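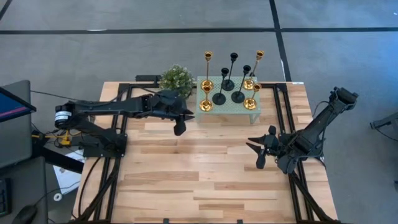

Fig. 1. Candlesticks in two finishes, arranged on a perforated stand.

Unit 4: Grouping Candlesticks for Display
Course tutor: Stela Dinu
Handout revised 2020-04-14

Students should read this handout before the practical session. The unit deals with height, finish and spacing. Candles are not used at any stage.

Height. A mixed group needs a clear difference between its tallest and shortest members. In Fig. 1 a tall and a short gold candlestick are placed at each end of the stand, with the black ones between them. Students are to draw the outline of this group and mark where it rises and falls. Each cup should be checked for level before the arrangement is handed in.

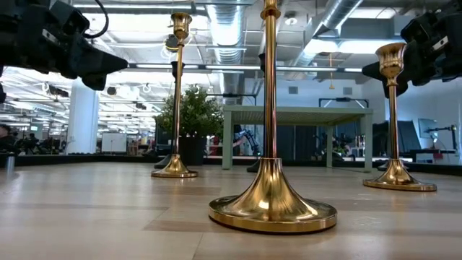
Fig. 2. Three gold candlesticks in a loose triangle.

Spacing. The triangle is the basic grouping for this course. One piece stands forward and two are set back on either side. Polished finishes pick up overhead light, and handling marks show on the base first. Lift by the stem, close to the base, and wipe with a dry cloth.

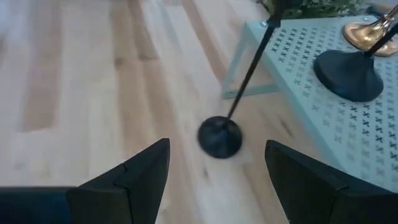 Fig. 3. Domed base and thin pole of a black stand on a wooden floor.

Finish. Matt black gives a weaker highlight than polished metal and is judged mainly by its outline. Written notes should treat the two finishes separately.

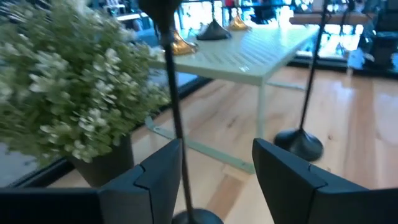
Fig. 4. Black floor stands with a potted plant in small white flower.

Surroundings. Foliage softens a thin upright but may hide it. Record any overlap from the main viewing point.

Assignment. Submit 2 sketches and a commentary of 200 words to Narayanan Kamath by the end of June.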